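The first thing Mahnaz Esfahani does when I turn up at Gillon is apologise for the smell. I tell her I like it (I do, it's like walking into a giant bowl of Weetabix) and she laughs and says her husband makes her leave her coat in the porch.

Gillon is a small brewery, small enough that the person who answers the phone is also the person who digs out the mash. On the afternoon I visit that's Mahnaz, who has been brewing here for ten years and is in charge of everything with yeast in it. Her business partner, Farzana Jafri, looks after selling the stuff, and is out in the van when I arrive with a delivery that was meant to go yesterday.

I'd come to ask about Brollora, their dark mild, because I'd had two pints of it in a pub near my sister's and couldn't stop going on about it. Mild is a funny thing to hang a brewery on. My grandad drank it, and for most of my life that was all I knew on the subject.

"People say it to me like it's a warning," Mahnaz says. "Oh, my grandad drank that. Well, good for him! He had a pint he could drink at dinner time and still go back to work."

She didn't set out to make it. The plan was a pale ale, and they do still brew one, called Pronby, which pays most of the bills in summer. The mild came along in their second winter, when they'd over-ordered on dark malt and needed to do something with it.

"Farzana wanted a stout. I said everybody round here has a stout. So I made a short run of mild, and it was terrible. Thin. It tasted like the water you've rinsed a teapot with. I was so cross that I made it again the next week, and then again after that, and by the spring we had something I'd give to my mum."

What changed? She thinks about this for quite a while, pulling at her sleeve.

"The mash, mainly. I was too careful with it. I wanted it weak so I kept taking things out, and you can't do that, there's nothing left to hold on to. You need to mash it warmer so there's some body at the end. Then oats, a small handful really. And I stopped showing off with hops." 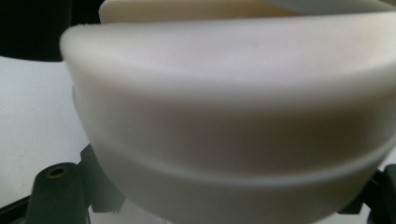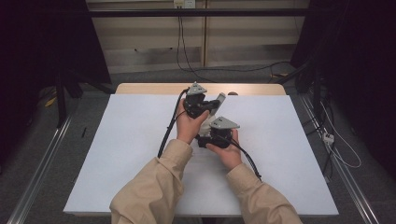
She still tastes every batch herself, first thing, before she's had any breakfast or cleaned her teeth. I said that sounded grim and she said you get used to it, though she did once have to do it with a heavy cold, and sent the whole lot out on Farzana's say-so. "She told me it was lovely. She'd have told me it was lovely if it was soup. But it was all right, nobody sent it back."

We moved on to the pub trade, which I'd been putting off a bit, as it never makes for a cheerful conversation. Mahnaz was less gloomy than I'd expected. Gillon sells nearly all its beer in casks, and a cask has to be drunk quickly once it's open, so she needs pubs that are busy and landlords who care. She has a short list of those and guards it closely.

One of them is Golshifteh Shojaei, who took Brollora on when it was still a bit of a gamble. I rang her later that evening, with a lot of clattering going on behind her.

"I had one pump for it and I thought, give it till August," she told me. "You don't sell mild in August, do you, everyone wants something cold and fizzy. But I'd got this table of lads in after cricket and they wouldn't drink anything else. I think it was the price to begin with! Then they just liked it." She keeps it on all year now. When the brewery ran short last winter she got, in her words, proper abuse.

Back at the brewery I asked Mahnaz whether she'd ever put it in cans. Big sigh. They've been asked, it seems, a lot. Farzana is for it. Mahnaz isn't sure — she did a trial of 60 cans and gave them out to friends, with a little form to fill in, and got a lot of very nice forms back and didn't believe any of them.

"It goes a bit sharp when it's fizzy. It's a soft beer, it wants to be pulled through a pump by a person. Farzana says I'm being precious, and I am, a bit. We'll probably do it in the end and I'll sulk."

Farzana herself came in just then, shook my hand, said "Has she told you about the cans?" and went straight back out to move the van, which was blocking next door's gate. So that's both sides of the argument, I suppose.

Before I left I was given a half of something new, not named yet, a reddish beer with rye in it. I thought it was gorgeous, all toast and pepper. Mahnaz held hers up to the window, had a sip, pulled a face and wrote something in a notebook that she wouldn't let me read. It needs longer, she said. Or it needs less rye. She's going to brew it again next week and see, and if it's any good Golshifteh has already said she'll have the first cask.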